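Forty Jars and a Stone Counter: Duangjai Prasertsri on Making Candy by Hand

Duangjai Prasertsri starts boiling sugar at five in the morning, when Tatthorpe is still dark and the only other person up on her street is the man who delivers bread. By the time I arrive on Thursday she has finished a batch of lemon drops and is deep into one of ginger.

"Sit anywhere that isn't sticky," she tells me. I pick a stool by the door and keep my elbows in.

She learned the trade from Titilayo Ajayi, who ran a candy shop in Sillham and took her on as a Saturday girl. For the first year she mostly wrapped. "I wrapped, I swept, I wrapped some more," she says. "Then one day Titilayo handed me the gloves and said, go on, pull it. I was terrible! It went stiff on me in no time. But oh, I loved it."

Pulling is the part people come to watch. The hot sugar gets folded and stretched over a hook until it fills with air and turns from clear amber to a satiny white. Her lightest peppermint takes 200 pulls, and she does them all herself.
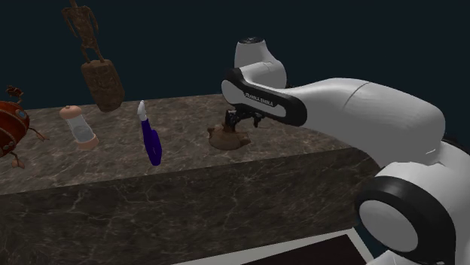

Sugar has moods, and she talks about them the way gardeners talk about weather. A damp day in May can ruin a tray of brittle before lunch. Stone is what she trusts, and we spend a happy quarter of an hour on the subject: how a thick block with a mottled brown-gray top and pale veins running through it draws the heat out of a batch evenly, and how you learn to read the edges as they firm up. "Metal is too quick for me," she says. "With stone I get time to think. I can fold in the color, taste a bit, change my mind."

Does she change her mind often? "All the time! The tamarind ones were supposed to be orange."

The tamarind drops are wonderful, by the way. They start out sour enough to make your eyes water and then go soft and almost smoky. She sells them by the scoop next to an old recipe she calls Olatunji, a dark molasses chew that Titilayo's grandmother used to make at holidays. There is no written version. Duangjai had to stand beside the pot and watch, and even then it took her 88 tries to get the chew right. She kept every result in a notebook, with remarks like "tooth-breaker" and "fine, but sad."
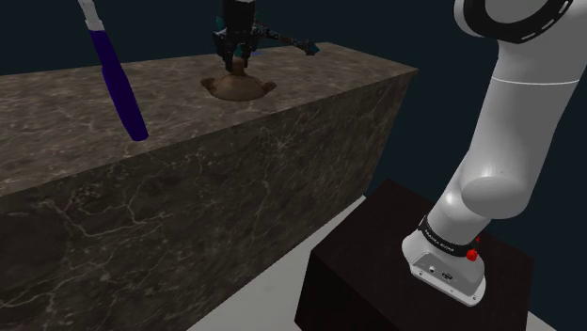
Pale veins in brown-gray marble, with a darker front face.

I ask what customers get wrong about hard candy and she laughs for a good while. "They keep it in the fridge! Please don't. It comes out, it sweats, and then you have one big candy." A jar with a tight lid, in a cupboard away from the stove, is all it needs.

Children from the school up the hill come in after three, and she lets them choose the odd-shaped ends for pocket change. A boy once asked for one that looked like Teltelard, the hill behind the town, and she has been making green-and-white lumps in its honor ever since. They outsell the humbugs.
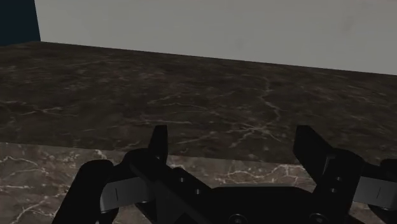

Trying It at Home

Duangjai is all for people having a go in their own kitchens, with long sleeves and no toddlers underfoot. Start with barley sugar, she says, in a heavy pan with more room than you think you need. "Don't stir once it boils. Swirl if you have to fuss with something."

She also suggests making 2 small batches instead of one big one, so a scorched pan doesn't cost you the whole afternoon. Butter the scissors before you cut. Soak the pan right away in hot water, and it will clean itself while you eat the results.

Her next project is a rose and black pepper drop, which she let me taste from the latest tray. I had three. She wrote "more pepper" in the notebook and put the kettle on.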